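How to Set Up a Taped Sorting Table for Eggs

A work surface marked off in squares makes egg packing easier to keep track of. Each plate and each carton has its own place, and when you stop halfway you can come back and see where you were. I started doing it this way when we had 18 hens and have kept it up since. The method below takes nearly an hour the first time, most of it spent on the tape.

What you need

A sturdy table you can reach across
Enough flat brown cardboard to cover it
One roll of blue painter's tape
A pencil and a long straightedge
A plain plate with a low rim
Small egg containers with lids

Step 1. Cover the table

Wipe the table and let it dry. Open out the cardboard and lay it flat with any printing face down. Butt the pieces together and tape the joins underneath. Light creases are fine. A raised fold is not, as an egg will roll toward it or away from it.

Step 2. Mark the grid

Start with the long strips that run away from you, then lay the ones that cross them. The squares don't have to match exactly. Mine are drawn by eye after the first two lines, and a line can stop short where something else has to stand on the table. Each cell should be a bit larger than an open container.

Tear the tape if you like, but scissors give a cleaner end. Press down the whole length with your thumb — the ends lift first.

Step 3. Set out the plate and the container

Put the plate near the middle, where you can reach it with either hand. Place the container close by with its lid folded all the way back, so it doesn't swing over the wells while you work. Keep the cells nearest you free for finished packs.

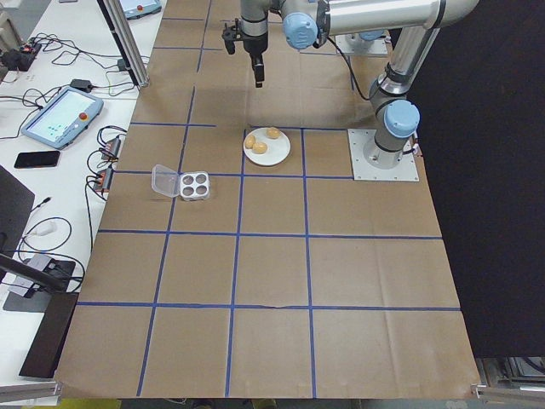
Three eggs on the plate, with a four-well container open next to it.

Step 4. Load the plate

Move only a few eggs at a time from the basket to the plate. Leave part of the plate bare so you have space for your fingers. Look each egg over as you set it down and put anything cracked in a separate bowl off the table.

Step 5. Fill the container

Pick up an egg by its sides, turn it so the narrow end points down, and lower it into a well until it rests on the bottom. Fill the far wells first. Close the lid slowly and stop if you feel it touch a shell. A lid that won't close flat usually means one egg is too tall, so swap it for a smaller one.

Move the full pack to a free cell and put an empty container in its place. Hortensia Bermúdez, who packs for the Kedton farm stand, writes the size in pencil on a scrap of tape and sticks it to the lid. I have copied that.

Step 6. Keep a count

Write down the number of packs at the end of each session. Last February I filled 107 four-egg packs, and without the notebook I would have guessed far fewer.

Using tape on a tiled surface

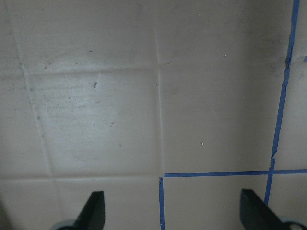 Tile can be taped too, and the steps are much the same. Clean it well first with dish soap and warm water, then dry it with a towel. The seams give you a ready line to follow, so run the blue tape right over them and skip the pencil. Wipe up scuffs and small dark specks like the ones on the large pale square before you press any tape down, or the grit will end up under the edge. Go over the tape a second time where it crosses a seam, as it bridges the low spot and can come loose there.

Care and replacement

Lift peeling strips and lay new ones in the same place. If an egg breaks, blot it at once and replace that piece of cardboard. Painter's tape left down for months gets harder to remove, so I change all of mine when I change the cardboard. Pull it back slowly at a low angle and save the cleaner sheets of cardboard for lining the egg basket.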